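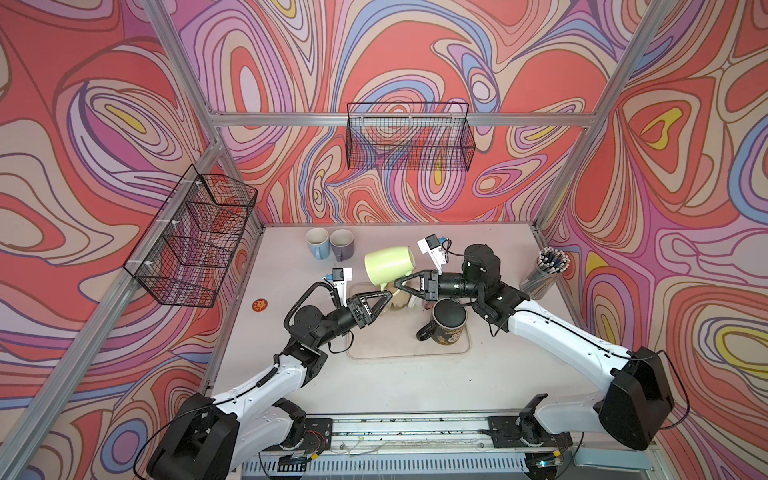 Wire mesh on the wall, held on with little white cable ties.

Home Closet Jewelry Mending Ask Milagros
Search tips Enter a word Go

Keeping Your Everyday Jewelry Bright, Untangled and Out of the Drain
by Milagros Ticona

I love jewelry that gets worn. The good earrings at the grocery store, a stack of bangles while you're paying bills, why not! But things that get worn get grubby and knotted, and most of the letters I get in July are about exactly that (sunscreen, mostly). So I've pulled together the tricks I use at home in Stulton, plus a few that readers sent in and I now swear by.

Knots in fine chains

Sit down first. Good light, flat plate, and no coffee anywhere near your elbow. Open the clasp, lay the knot on the plate and put one drop of baby oil on it. Then take two sewing needles and wiggle them into the middle of the knot, opening it outward a hair at a time. Don't pull the ends! Pulling is how a five-minute knot turns into an evening. Once it's free, wash the oil off with a drop of dish soap in a bowl of lukewarm water, rinse in a second bowl, and pat it dry on a lint-free cloth.

To stop it happening again, thread one end of the chain through a drinking straw and close the clasp. An 18-inch chain wants a straw trimmed to a bit less than half that length. Jeptoo Mussa wrote in to say she does this for travel and then rolls the whole lot in a T-shirt, and I've copied her ever since.

The weekly wash

Plain gold and most hard stones like diamond and sapphire are happy with warm water and mild dish soap. Ten minutes of soaking, then a very soft toothbrush around the back of the setting, where hand lotion collects. Rinse in a bowl or a fine strainer, never over an open drain. If a stone rattles when you hold the ring up to your ear and tap it, stop there and take it to a jeweler.

Leave these out of the bowl altogether:
pearls
opal
turquoise
amber
anything glued, foil-backed or strung on silk

Those get a wipe with a barely damp cloth and then a dry one. Pearls go on last, after perfume and hairspray, and come off first. Lay them flat to dry, since a damp silk string will stretch if it's hanging. 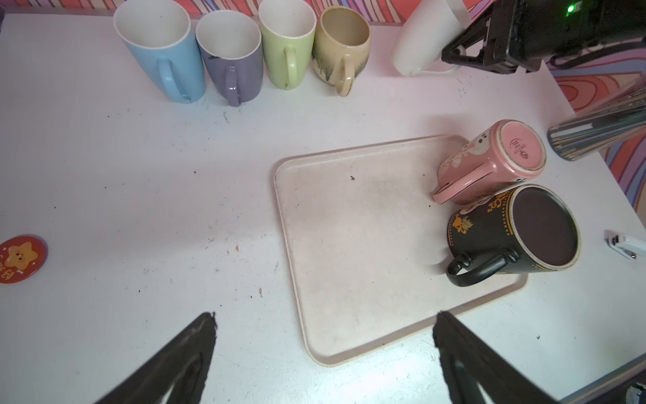 Mugs in a row, from light blue across to white.

Silver that's gone dull

Try the polishing cloth before anything wetter. Rub lengthwise along the piece, not in circles, and keep moving to a clean patch of cloth. Mine is black as a boot and still works fine; don't wash it, just buy another when it quits. If you have darkened detail in the pattern, go only over the high spots, so the design still shows up. I'd skip toothpaste completely. It scratches, and it gets stuck in every crevice.

Once it's clean, put it in a small zip bag, press the air out and tuck in a strip of anti-tarnish paper. Rubber bands and newspaper should stay far away from silver.

Earrings, oh, earrings

Pair up studs by poking them through a big button before they go in the box. It's so simple and I was ridiculously pleased the first time. For hooks and hoops, stretch a leftover piece of lace or window screening over an old picture frame and hang them right through it. Godfrey Tanui lines a shallow drawer with a strip of rolled felt, cut from an old blanket, and the rings stand up between the rolls like they do in a shop. I tried it with a worn-out wool scarf and it looks gorgeous.

Lost a back? The end of a pencil eraser, sliced thin, will get you home.

Green fingers

Copper and brass rings can leave a mark on your skin. A coat of clear nail polish on the inside of the band, left to dry overnight, holds it off for a while. You'll need to redo it when it wears. Don't use it on stones.

If something really does go down the sink

Turn the water off right away. Put a bucket under the trap, unscrew it slowly and tip it out. Check the bucket before you empty it anywhere. (Not back into the same sink. I have done this.)

Next time: brooch pins that won't stay shut, and a reader's question about re-stringing beads.

Contact Milagros | Copyright Stulton Home Pages | Back to top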